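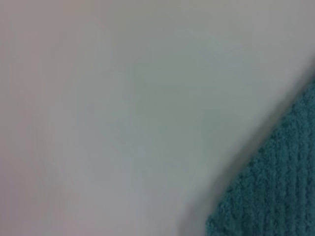
Notebook, Hiltley bench 2. Entered by Celeste Arruda, July, 16:40

Wrist view, teal cloth, lower right. Episode 1,069 of the folding run.

Fault: arm did not stop on contact. Commanded descent to grasp height, force threshold never tripped, fingers kept driving down until the joint 4 current limit cut in. Log shows 103 ms between first current rise and cutoff. No injury, hands were outside the line. Pad on the left finger is torn and the finger mount is bent.

Edge detector output for the episode: it puts the cloth edge well up and to the left of where the pile stops. The shadow next to the cloth is soft and gets wider toward the bottom, and the detector took the outer limit of the shadow as the edge. So the grasp point landed on bare surface. That explains the miss. It does not explain the missing stop.

Force side: the wrist sensor was returning a constant value from episode 1,758 of the previous run onward. Nothing flagged it. The Sisix driver repeats the last good sample when the link drops and keeps the timestamp current, so the watchdog in Pastor saw fresh data. Eduardo Bragança reproduced it by pulling the connector with the arm parked – the reading froze, no alarm.

Done:
Bench locked out, tag on the breaker.
Connector reseated, strain relief replaced.
Watchdog now trips on two seconds of identical raw samples. Tested with connector out, trips every time.

Open:
Driver fix. Ticket with Arora, no reply yet.
Episodes recorded with the frozen sensor need marking. Force channel is junk in all of them, images are fine.
Edge detector: try texture instead of brightness. The ribs in the pile should be enough to go on.
Lower the joint 4 limit for descent moves. Eduardo wants it halved, I would like to see the free-motion currents first.

Bench stays locked until the new finger mount is on and zeroed.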